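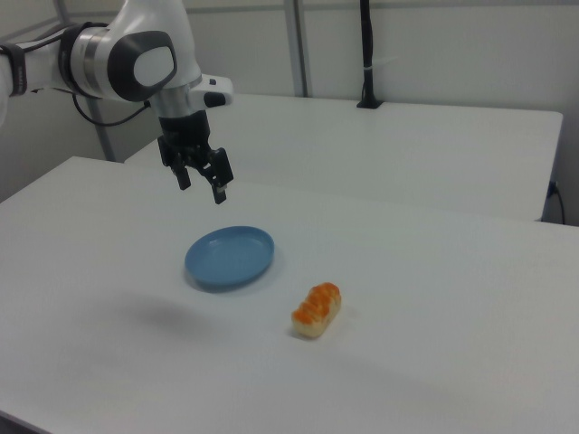
Filed under: Working Groups / Minutes and Papers
Last updated: December

Tabletop Handling Practice Group
Minutes of the winter meeting, held at Wuvano, Room 34

The meeting opened at 9:30 a.m. Member organizations Bruko, Huet and Wuvano were represented. Plarnent sent apologies and written comments.

1. Minutes of the previous meeting
Approved with one correction: "payload" to read "rated payload" in item 4.

2. Draft practice note, Section 2: start of a trial
The group reviewed the wording on start position. It was agreed that a trial shall begin with the gripper open and clear of the table, and with the target dish empty. Objects not named in the task sheet shall be removed from the table before the arm is enabled.

Huet asked whether toy food should be allowed in place of weighted blocks. Agreed, provided the item is named in the task sheet and the same item is used for the whole series.

3. Cables
Plarnent's comments asked for a fixed limit on slack in cables running along the arm. Bruko objected that one limit would not suit every arm. The draft will require that slack be checked through the full range of wrist motion – by hand, at reduced speed – before the first trial of each shift. Plarnent's proposal is held over.

4. Trial records
Wuvano reported 3,149 trials entered in the shared log. Of these, 33 lack an operator's entry for the stop check. The group agreed that such trials shall be kept in the log but left out of any published success rate.

5. Emergency stop
No change to the present text. The stop button shall be within reach of the operator and tested at every change of operator.

6. Actions
Bruko: revised cable wording.
Huet: task sheet template, with a line for substitute objects.
Wuvano: list of incomplete entries to all members.

The meeting closed at 11:50 a.m. The next meeting will be hosted by Huet.

2 comments | 34 shares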